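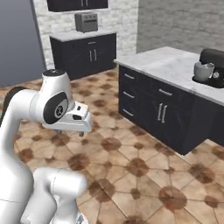 We got to the Bundgaard pottery in Trillow a little before ten on Saturday, and the small parking lot was already full. Overflow parking is in the field across the road. The open day runs twice a year, in February and again in the fall, and admission is free.

Tours leave from the shop every half hour. Ours started in the clay store, where the stoneware body arrives in bags from Clukura and is mixed with reclaimed scraps from the throwing room. Mugs and bowls are thrown by hand. Plates are pressed in molds, and the guide said a good day is 300 plates with 2 people on the press.

The glaze room was closed to visitors, but we could look in through the door. Next came the kilns. The larger one holds 265 mugs and takes a day and a half to cool before it can be unpacked. They had left a shelf of cracked and warped pieces out for people to handle, and the guide went through what had gone wrong with several of them.

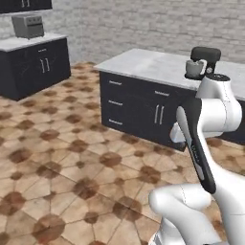
Can you buy seconds at the open day?
Seconds are sold from the tables behind the shop until they run out, and most are half price. Bring cash, as the card reader only works inside.

Lunch was soup and bread from the Trovura bakery van. We left at two with four bowls and a butter dish. The road back through Trillow is down to one lane by the bridge, so allow extra time.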